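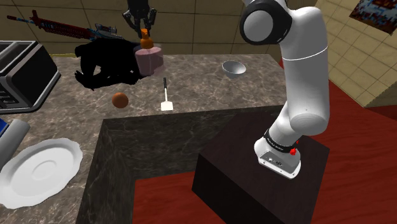

Marbled stone countertop, brown-grey with lighter veins.

I have lived with the same kitchen counter for 18 years, and I would like to say a kind word for keeping it. My neighbors here in Pedlow are replacing theirs, one house after another, and every conversation at the mailbox seems to drift around to slabs and samples and whether the Greco showroom will match a price. I enjoy those talks, I really do (I love looking at other people's samples!), but I come home and feel no itch at all.

My counter has a chip by the sink and a pale ring where I once set down a pot of plum jam. I know exactly where the dough rolls best. A fellow at the showroom quoted me $600 just to haul the old one away, before a single new piece was cut, and I thought of all the flour and butter and good peaches that money would buy.

Of course some counters have to go – if yours is cracked through or the cabinets are sagging under it, call somebody. But if you are only tired of it, try clearing everything off, washing it down, and baking something large for people you like. I did that in September, and I still haven't called Greco back.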